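Branmont Home and Family Planner, Undated Edition

Item no. 1647
Publisher: Gestov Press
Format: Spiral bound, hard cover
Contents: 12 monthly sections, weekly pages, 22 reference sheets

Product Overview

The Branmont Home and Family Planner is intended for mothers and fathers who manage a household full time. It provides one place in which to record the daily work of the home, including meals, lessons, laundry, errands, budgeting, family prayer and the care of young children. The pages are undated, and the planner may be started in any month.

The planner was prepared by Junhao Fu, editor of the family life series at Gestov Press, and follows the same plan as the earlier Feng household ledger. Customers who used the ledger will find the budget pages unchanged. The weekly pages have been given wider columns, and the meal list now faces the shopping list.

Monthly Sections

Each of the 12 monthly sections opens with a calendar spread and a page for family goals. A short reading on marriage, parenting or the keeping of a home follows. The readings are drawn from the Christian tradition and are suitable for reading aloud at the table. Space is left for prayer intentions, birthdays and parish or church events.

Weekly Pages

The weekly pages are divided into morning, afternoon and evening. A narrow column at the outer edge is reserved for children's chores, with room for up to four names. Families with more children may order the Futano chore insert, sold separately, which fits the same binding.

Reference Sheets

The reference sheets are printed on heavier stock and placed at the back. They include a pantry inventory, a record of immunizations and doctor visits, a home schooling log, a list of emergency contacts, and a children's clothing record. The clothing record has lines for size, season and condition — parents may use it when setting garments aside for a younger brother or sister.

Ordering and Returns

Orders received before noon are prepared for shipment the same day. Churches, schools and mothers' groups ordering several copies should write to the sales office for terms. Unused planners may be returned in their original wrapping. Planners that have been written in cannot be accepted. The next printing is expected in May, and covers may vary slightly in color between printings. 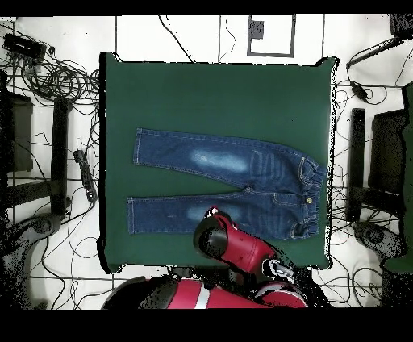
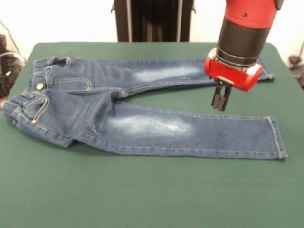
Children's blue denim jeans laid flat on a green surface.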